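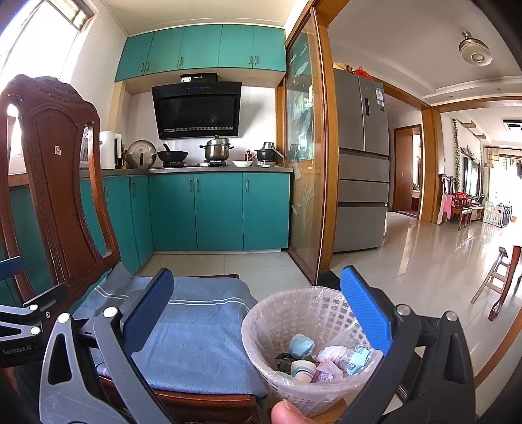 Short Film Night at Home: Tips That Work in a Small House

I love a shorts program! You get 8 little movies in the time one long one takes, and if you hate the clay puppets, wait ten minutes and there's a spy cartoon. We've been doing this on Mondays since September, and these are the tricks that stuck.

Pick the running order first

Write the titles on an index card with the minutes next to each. Put the strangest one second, when people have settled in but are still wide awake. Keep the funniest for the end. My friend Mohsin Arain once opened with a silent Irkovthorpe piece about a drowning lighthouse — gorgeous, but it took us three cartoons to cheer up again.

Get the room dark

Clip a bath towel over the curtain rod with clothespins. Turn lamps to face the wall and cover the little lights on the router with a scrap of painter's tape (it peels off clean).

Snacks that don't crackle

Open every packet before the lights go down and tip the contents into bowls. Cloth napkins are quieter than paper ones. Popcorn goes in deep mugs, one each, so no one is reaching across during the sad part.

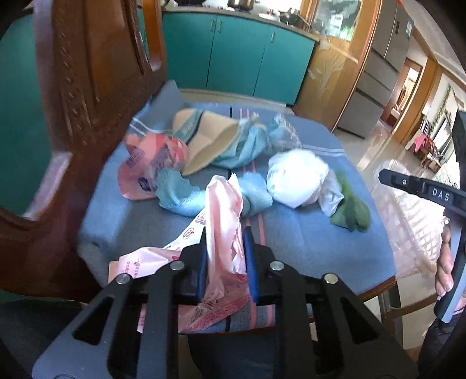
Fix the sound

Cartoons jump from whispers to explosions, so look for "night mode" on your TV. If you have a small speaker, stand it on a folded dish towel and the buzzing on the shelf goes away. Ours sits at ear height, and I can finally hear every mumbled line!

Leave time to argue

Stop for five minutes after the fourth film. Hand out slips of paper, let everyone score from 1 to 30, and read them out loud at the end. The Wustetcombe fox film is still our record holder, and I will happily put it on again for anybody who missed it.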